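Fidville, October 31, 2018

Fiadzo Centre opens a free archive of local election leaflets

Well, we've finally done it! After three years of begging boxes out of people's lofts, I can tell you that the Fiadzo Centre for Political Studies is putting its whole collection of local election leaflets online, free for anyone to read. I'm Wumpini Amoah, I run the project, and I've been itching to write this release since April, when the last of the scanning was meant to be finished (it wasn't, but more on that in a minute).

The collection is called Flindano and it holds 541 leaflets from 26 council elections in and around Fidville. Some are glossy, lots are photocopied, and a few were plainly typed out by a candidate late at night with a temper. I love those ones best.

Why leaflets? My colleague Helmi Juntunen and I teach a course on how small parties talk to voters, and we kept running into the same wall. You can find every speech a minister ever gave, but try finding out what an independent promised about the bus station two elections ago. Most people put that sort of thing straight in the recycling. So we started asking round, and Mohammed-Awal Gbeho, a retired politics teacher, turned up with 11 carrier bags full. That was the start of it, really.

You can search by ward, by year, by party and by topic. Parking comes up a lot. So do bins, dog mess and the swimming pool, and coalition deals get far more space than I'd have guessed. Helmi has written a short paper on that last point, looking at how candidates warned voters off their rivals by naming who they might team up with afterwards. It goes up alongside the archive and it's very readable, even if you've never sat through a council meeting in your life.

The scanning was held up over the summer because our first batch came out too pale to search, and Cirilo Ponce had to do the lot again. Thank you, Cirilo! He also built the search pages, and he'd like me to mention that they work on a phone.

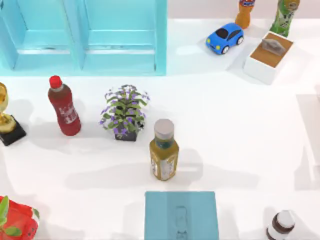
Small blue toy car and light blue shelf unit on a white tabletop (computer-rendered).

We're holding a launch evening in the Fliroron Room at the Centre, with a talk by Adom Annan on why local campaigns so often ignore the national mood. Students, councillors, former candidates and plain nosy neighbours are all welcome, and there's no charge. If you've got old leaflets at home, do bring them along and we'll scan them while you have a cup of tea. You'll get them back the same night.

Journalists who'd like to look round the archive or talk to Helmi about her paper can get hold of me through the Centre's front desk. Leave a number and I'll ring you back.

Notes for editors
The Fiadzo Centre for Political Studies teaches and researches local government and elections. Leaflets in Flindano may be reproduced in news reports if the archive is credited.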